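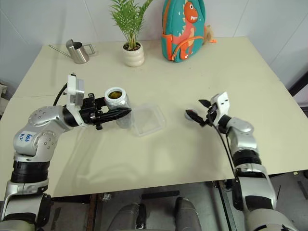 Rindier 是一个由大家一起录、一起用的声音素材库，您在家里录下的敲击、摩擦、滚动、嗡鸣，经过我们试听和整理以后，就会变成别的作曲人和制作人手里的音色。很多朋友第一次写信来，开头总要先道个歉，说自己没有录音棚，也没有像样的乐器，不知道好不好意思投稿。请千万别这样想！一面贴着白瓷砖的墙，一张浅色的桌子，一只带白色螺口的透明塑料罐，就已经是一套很不错的录音对象了：瓷砖会把高频利落地弹回来，桌面给您低一点的闷响，罐子敲一敲、拧一拧，又是另外一组脾气。我们库里有好些被反复下载的打击音色，出身都差不多这么朴素。下面这些问题是从来信里一封一封攒起来的，回答写得有些啰嗦，您挑自己需要的看就好，泡杯茶慢慢看也行。

本页更新于2018年3月15日
阅读时间：十五分钟

一、关于投稿

什么人可以投稿？

谁都可以。写歌的、做电影配乐的、教钢琴的、退休以后才第一次买麦克风的，我们都收到过来稿，也都高高兴兴地听过。目前库里一共收着2769条声音，来自87位投稿人，里面靠音乐吃饭的大概还不到一半。未满十八岁的朋友也欢迎，只是授权书要请家长一起签，表格里有专门的一栏，别漏了就好。

你们究竟想要什么样的声音？

这个问题最难答，因为我们自己也常常被来稿改变主意。笼统地说，我们想要能当乐器使的声音：单独的一击、一段稳定的长音、一串可以循环的摩擦。它最好有一点个性，放进采样器里移高移低还站得住。上个季度我们特别缺的是柔软的起音，比如布料、纸张、手掌拍在书脊上的那一类；金属类倒是多得很，当然，您要是录到一口声音特别好的锅，还是请寄来，好锅谁会嫌多呢。

环境录音我们也收，但收得少。市场、车站、雨声这些，别处已经有很好的收藏了，我们更希望您给的环境声里有某种能让人拿来作曲的东西，例如一台冰箱的嗡鸣恰好落在一个很准的音高上，或者楼梯间的回声长得出奇。

有哪些东西是不收的？

从别人的唱片、电影、游戏或者其他素材库里截取的，一概不收，哪怕只有一个鼓点，哪怕已经加工到您自己都认不出来了。能听清旁人谈话的录音也不收。还有一类要请大家体谅：用合成器出厂预置直接录下来的单音。各家厂商的使用条款写法不同，我们人手少，没有办法一条一条去核对，只好统统放到一边。您自己从头做的合成音色就没有问题，附一句简短的说明即可。

一次可以投多少条？

请以一个“小包”为单位来投。一个小包是围绕同一件东西或者同一个房间录的一组声音，少的四五条，多的几十条都有。我们更喜欢少而整齐的小包。曾经有位朋友一口气传来将近3000条，全是同一扇门，我们听到后来做梦都在推门……最后选进库里的那一小组确实很美，可是那几周的试听也确实把大家累坏了。如果您手里的东西特别多，先写封信来商量，我们会请您挑几条寄来听听，再一起决定怎么分包。

二、关于录音

我的房间很吵，怎么办？

先关掉能关的，再等一等。冰箱、风扇、电脑、充电器，都会在录音里留下痕迹，平时耳朵习惯了就听不见。我们的编辑 Marjatta Jääskeläinen 在她写的投稿须知里有个建议，我很喜欢：戴上耳机，把录音电平推高，安安静静坐满一分钟，什么也别录，光听，再拿一张纸把听到的东西逐个写下来。您会吃惊的！很多人就是这样才发现墙里有根水管在唱歌。

外面的车声就比较难办了，只能挑时间。清早通常比深夜好一些，深夜邻居家的电视反而传得很远。若是底噪实在去不掉，也请不要用降噪软件狠狠地磨，磨过的声音尾巴上会有一种水汪汪的感觉，移调以后格外明显。留一点自然的底噪，我们这边是可以接受的。

瓷砖房间的回声是不是太大了？

要看您想录的是什么。短促的敲击在硬墙面的房间里会带出一层很亮的尾音，有时候这正是宝贝，做成小鼓或者拍手的叠层都合适。麻烦出在长音上，某几个频率会被房间越推越高，听起来像有人在旁边跟着哼。您可以在麦克风背后挂一床被子，或者把麦克风挪近一点，让直达声占上风。两种版本都录下来最好，一条干的，一条带房间的，文件名里注明就行，做音乐的人拿到这样一对会很感激您。

顺便说一句，很多人喜欢把麦克风摆在房间正中央，这个位置在小房间里往往低频最怪。往旁边挪一两步再试，差别有时候大得像换了一个房间。

需要什么麦克风？

您手边的那一支。真的，我们库里有电容麦克风录的，有旧动圈录的，有贴片式的接触麦克风录的，还有几条是手机录的。手机录音唯一要小心的是自动增益，它会在安静的时候偷偷把音量往上推，敲一下又猛地压下来，那种起伏后期很难救。能换一个可以手动控制电平的录音程序就换一个。

接触麦克风我个人非常推荐（这是私心，请原谅）。它便宜，会焊接的话自己也能做，贴在桌面、罐子、栏杆上，出来的东西和空气里听到的完全是两回事。贴的时候用一小块蓝丁胶或者双面胶，压紧，不然会有嗡嗡的杂音。

采样率和位深怎么选？

二十四位，四十八千赫，单声道或立体声均可，无损的 WAV 文件。更高的采样率我们也收，尤其是您打算让别人把声音放慢好几倍来用的时候，高采样率会留下更多细节。有损压缩的格式请不要寄，把压缩文件再转成 WAV 也不行，频谱一看就看得出来。

电平方面，让最响的一下离满刻度还有一段从容的距离。请不要做标准化，也别加限制器，入库的时候我们会统一处理响度。

同一个声音要录几遍？

敲击类请至少录3遍，力度尽量接近。连续触发同一条采样会有机关枪似的感觉，几条轮换着来就自然多了。要是您有耐心，再分轻、中、重各录一组，那就是一件可以演奏的小乐器了。这里有个窍门：先录轻的，再录重的。手一旦用过大力气，想回到轻柔就不太容易，不信您试试看。

长音呢，尽量录长一点，开头结尾各留两秒空白。我们剪循环点的时候，多出来的每一秒都是好意。

录瓶瓶罐罐有什么心得吗？

有，而且说起来就收不住。罐子里装多少东西，音高就跟着变，所以您可以像调音一样，装一点，敲一下，再装一点。豆子和米给的是沙沙的颗粒，糖浆一类的稠东西会让罐壁变得又闷又短，适合做很低调的节拍。盖子请单独录，拧开、拧紧、放在桌上转几圈停下来，各是各的味道。

敲的工具也请多换换：筷子、指甲、铅笔带橡皮的那一头、缠了毛线的勺柄。把每种工具写进说明里，将来有人爱上这个声音，至少知道该去哪里找一根同样的筷子。罐子底下垫一块毛巾，桌子的声音就退下去了；不垫，桌子和罐子一起响。两样都可爱。

要不要加效果？

请寄没有加过效果的原始版本。您若有一个特别得意的处理版本，可以另放一个文件夹一起寄来，我们常常两个都收。轻微的低切没有关系，请在说明里提一句。

三、关于上传和文件

文件通过哪里上传？

都走 Skollent。您在投稿表格里填好邮箱以后，会收到一个只属于您的上传链接，打开就是一个空文件夹，把整理好的小包拖进去即可。链接有效期是两周，过期了写信来，我们再开一个，不用不好意思，过期的人多着呢。

网络不好的朋友请注意，Skollent 的上传断了可以接着传，但是浏览器那一页不能关。关了就得从头来。我们试过很多次，确实如此。

文件名怎么写？

物件、动作、力度、序号，中间用下划线连接，中文、英文都可以，一个小包里统一就好。例如“搪瓷盆_木勺敲_中_二”。请不要用“新录音”“最终版”“最终版真的最终”这样的名字。我们都干过这种事，所以才特意写在这里。

另外请附一个纯文本的说明文件，写上用了什么麦克风，在什么样的房间里，录的是什么，还有您希望署什么名字。写得长一点我们不嫌，有几位投稿人的说明文件读起来像小散文，试听的同事会互相转着看。

传错了可以换吗？

可以，只要还没有进入试听阶段。您直接在文件夹里删掉旧的、放上新的，再写封短信告诉我们一声。已经开始试听的，请等结果出来以后再补。

四、关于试听和入库

多久能收到回复？

一般六周左右。每年春天会慢一些，那时候来稿最多。每一个小包都会由两个人分别从头听到尾，意见不一样的时候再请第三个人听。超过两个月还没有消息，请您一定来催，多半是我们的信掉进了垃圾邮件里。

没有选上，会告诉我原因吗？

会的，而且会写得尽量具体，例如哪几条有削波，哪几条尾巴被剪得太早，哪几条和库里已有的太接近。没有选上的小包改过以后可以再投，次数不限。有位投稿人的一组玻璃声改到第四回才入库，现在是我自己工程里最常打开的文件夹之一。

你们会改动我的声音吗？

会做一些很小的处理：剪掉头尾，统一响度，必要时去掉直流偏移。入库前的最后一道整理交给 Bùi 工作室来做，他们的耳朵很仔细，下手又轻。整理完的版本会先寄给您听，您点了头才上线。您若觉得尾音被剪短了，或者哪里不像原来的样子，请直说，我们会把意见转过去重做。

五、关于授权和报酬

声音的版权归谁？

归您。您给 Rindier 的是一份非独占的授权，允许我们把声音放在库里供会员使用。您自己照样可以拿它去写歌、卖唱片、放到别的地方去，不需要知会我们。

会员可以怎么使用这些声音？

可以用在自己的音乐、影像、剧场、游戏里，商用也可以。不可以把原始文件单独转卖或者重新打包成另一个素材库。署名我们写的是“恳请”，没有写成强制，不过大部分会员都很乐意在唱片内页里提一笔。您若在哪张唱片上看见自己的名字，请一定告诉我们，大家会跟着高兴好几天！

有报酬吗？什么时候付？

有，数目说实话不大。会员费里有固定的一部分按下载情况分给投稿人，每季度结算一次，结算和付款都由 Momley 代办。您第一次入库以后，会收到 Momley 寄来的一封开户邮件，请照着填好收款资料。下载少的季度，金额会累积到下一次一起付，免得手续费吃掉一大块。

有些投稿人选择把自己的那一份换成会员资格，这也很方便，在 Momley 的账户页面里勾选就行，想换回来随时可以换回来。

我想撤回已经入库的声音，可以吗？

可以。来信说明要撤哪几条，三十天之内我们会把它们下架。需要请您理解的是，已经下载的会员仍然可以继续在作品里使用，这一点授权书里写明了，签之前请看一眼。

署名可以用艺名或者匿名吗？

都可以。艺名请保持一致，否则下载统计会分到两个账户里去，拆起来很费工夫。匿名的声音会归在“友人”名下，报酬仍然照付，您的真实姓名只有负责结算的人看得到。

六、其他

有没有适合新手的练习？

给自己一个下午，一件东西，录二十种声音。只许用这一件东西，工具可以换。头几种会很容易，到后面您就得开始想办法了，刮它的底，对着它吹气，把麦克风塞进去，把它放进另一个更大的东西里面。录完以后别急着听，隔一天再打开，感觉会很不同。我自己每隔一阵子就做一回，上回用的是一个旧饼干盒，录到最后居然舍不得停。

可以来你们那里一起录吗？

我们没有固定的录音棚，平时大家都在各自家里工作。三月里会有一次线上的试听会，由 Marjatta Jääskeläinen 主持，她会放一些新入库的小包，聊聊好在哪里，也会现场听参加者带来的声音。报名链接随会员信寄出，不是会员的朋友写信来要也会给。名额不太够的时候，头一回来的人优先。

带声音来的话，请控制在一分钟以内，提前一天传好。现场共享屏幕的声音质量您也知道，细的东西全没了，还是让我们从这边播放比较好。

我还有别的问题，该问谁？

直接回复您收到的任何一封 Rindier 来信就可以，都会有真人看到。写信的时候附上小包的名字，我们找起来快一些。回信可能慢，但一定会回。

相关文章

用被子和衣架搭一个临时录音角
接触麦克风自制笔记（附焊接顺序）
怎样给长音找到干净的循环点
Momley 账户开通步骤
Skollent 上传常见故障
Bùi 工作室谈入库前的最后一道整理
新入库小包：饼干盒、暖气片、旧雨伞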